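Storing Small Items in Open Trays: Project Report

3. The test items

Our group looked at how people put away small things at home and whether an open tray works better than a drawer with dividers. The first part of the project was a survey with 18 answers. Most people said phone accessories were what they lost track of most often, so we chose a phone case as the main item. We compared three tray layouts, which we named Malton, Ekness and Himus after the streets where we live.

A phone case is an awkward thing to store. It is light and hollow, and it takes up more room lying flat than it does standing on its short edge. We used a plain light-colored case and a white plastic tray with a handle slot, on a pale tabletop.
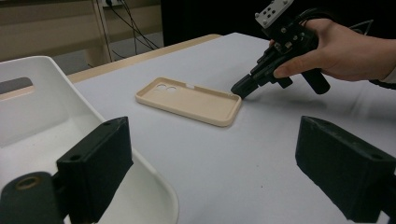
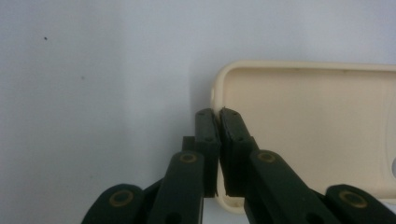
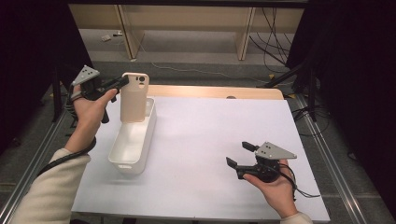 Máté Kiss

3.1 Flat or upright

In the Malton layout every item lies flat on the bottom of the tray. We could fit 5 cases this way before one had to go on top of another. In the Ekness layout the cases stand on their short edges in a row, and the tray took 17. The Himus layout is a mix, with cases upright at one end and cables and chargers lying flat at the other.

The upright row has a problem when the tray is nearly empty. One or two cases alone lean over and slide down the wall. A folded piece of cardboard behind the last case fixed this, but the cardboard had to be moved each time we added something.

3.2 Finding an item again

We asked five classmates to find one given case in each layout. Upright was quicker when the camera cutouts faced up, as the cutouts differ from model to model and can be told apart from above. With the cutouts at the bottom, people pulled out several cases before they got the right one. In the flat layout they lifted the top cases out and usually did not put them back in the same order.

3.3 Changes for the second round

The tray should be narrower. Ikeda suggested marking the short end so that everyone starts the row from the same side, and we will try that in June. We also want to repeat the search test with the cables left out, because they got caught on the cases in the Himus layout and the times for that layout are hard to compare with the others.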